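Unit 4: Recording Demonstrations with Hand-Held Grippers
Course notes, Robot Teaching Lab. Prepared by Gertraud Sutter

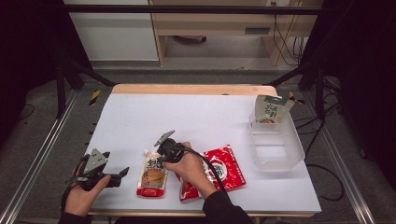
In Unit 2 the demonstrator moved the arm directly, with the joints in a low-stiffness mode. In this unit the arm is absent during recording. The demonstrator holds one gripper in each hand and does the task at normal reach. The log contains the pose of each gripper, the jaw opening, and the view from the head camera. The arm motion is computed afterward.

4.1 What has to match

The fingers on the hand-held tool must have the same shape as the fingers on the robot. If they differ, the recorded jaw opening at contact is wrong for the robot and thin packets will slip. Handle shape does not matter, as the policy never sees it in the state vector.

Wrist pose is recorded relative to the table frame. Run the table calibration before the first take and again after anyone has leaned on the rig. A shifted table frame cannot be repaired from the log.

4.2 Packets and pouches

Soft packaging is harder to demonstrate than boxes. A flat sachet has to be picked by an edge or a corner. An upright pouch can be taken from the side, but it deforms, and closing the jaws fully tends to push it over. Close until the pouch is held, pause briefly, then lift. The pause gives the segmentation script a clear boundary between grasp and transport.

When placing into an open container, come in from above and keep the fingers clear of the rim. Contact with the rim shows up as a short jump in the pose track, and the filter will reject the take.

4.3 Idle hand

Both grippers are logged at all times. The hand that is not working should stay in view and away from the path of the other. Do not rest it on the table. Keep the jaws open. Cables should run back toward the body and not loop in front of the fingers.

4.4 Data set for the exercise

The Skasmont set has 277 takes, stored one folder per take. Hubert Danzer's conversion script writes both grippers to a single file, left first. Check the time offset between camera and pose before training; the script reads it from the header and does not estimate it.

Exercise

Record 4 takes of your own, two per hand. Plot jaw opening against time and mark grasp, lift and release. Compare the marks with the output of the segmentation script and explain any difference larger than one video frame.

Reading for next time: Unit 5, sections 1 and 2 (retargeting to the arm, joint limits).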